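2023-07-02

Booking Urden with points, and what it cost in the end

I had 3433 points left in my Mollah account after last year's trip and they were due to lapse at the end of July. Mollah is the loyalty program Brarska runs for its regional flights. It isn't generous, but the short hops are cheap in points if you can find a seat, and I'd been meaning to get back to Urden anyway.

The award chart has three bands. The shortest flights are 1000 points each way in the low band and 2000 in the high band, and the middle one moves depending on the day. Weekends are nearly always high. I found a low seat going out on a Tuesday and a high one coming back, so that was 3000 all up, leaving 433 that aren't enough for anything.

Taxes and the airport charge are on top and have to go on a card. The website wouldn't take mine. It got as far as the payment page, sat there, then put me back at the search with the dates wiped. I tried it in a different browser and got the same result. The phone line sorted it out, but they charge a booking fee for anything done over the phone. I asked to have it waived and they did it without any argument — worth asking if the site fails on you too.

The points fare comes with carry-on only. The limit is seven kilos including your handbag or laptop, and they do weigh it at Bikside. Last time I was over and paid at the gate, where the price is double what it is online. This time I'm going with the one soft bag and wearing my heaviest shoes on the plane. 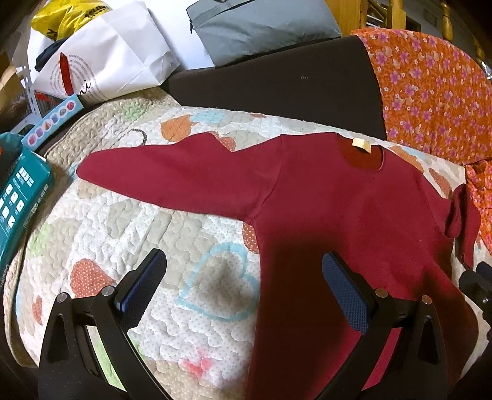
Seat selection is extra as well, even on points. I didn't bother. The planes on that run are small, two seats either side of the aisle, so there's no middle seat to get stuck with. If you do want to pay, the left side gets the better view coming into Urden in the morning.

One thing that's changed since my last trip is the check-in cut-off at Bikside. It used to be thirty minutes and it's now forty-five, and the bag drop closes at the same time even if there's no queue. The airport bus still runs to the old timetable, so the one I used to catch gets in too late. I'll take the earlier one and have breakfast there. The café past security is dear but the toasties are all right.

Changes to a points booking are free up to a week out. After that you lose the points and only get the taxes back, and you have to fill in a form for those. I haven't had to do it.

I think it was fair value. The cash fare on the same days was a good bit more than I paid in charges, and the points would have gone to waste otherwise. I wouldn't go out of my way to collect more of them, though. Brarska has cut the Urden run back to four days a week over winter, and the low seats seem to go within a day or two of being released. I'll put up the return leg once I'm home.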